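I finally cracked my grandmother's rye bread, and I've been walking around grinning ever since! The trick was the starter. I'd been feeding mine once a day and wondering why every loaf came out like a paving stone (a tasty one, but still). Mārtiņš Mockus, who has been baking rye a lot longer than I have, told me to feed it twice and give the dough 21 hours before it goes anywhere near the oven. What a difference!

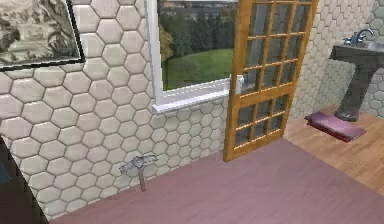 The starter is called Rozīte, by the way, and she is a greedy little thing. She climbs right up the jar after breakfast and smells like green apples. I use dark rye flour, a spoonful of honey and way more caraway than the recipe card says, because I love it and it's my kitchen.

Next up is a version with dried plums, and by May I want to try baking in my brother's outdoor oven, if he ever finishes the chimney. If you have a good way to keep the bottom crust from getting too hard, please leave me a comment. I've already tried the double baking sheet.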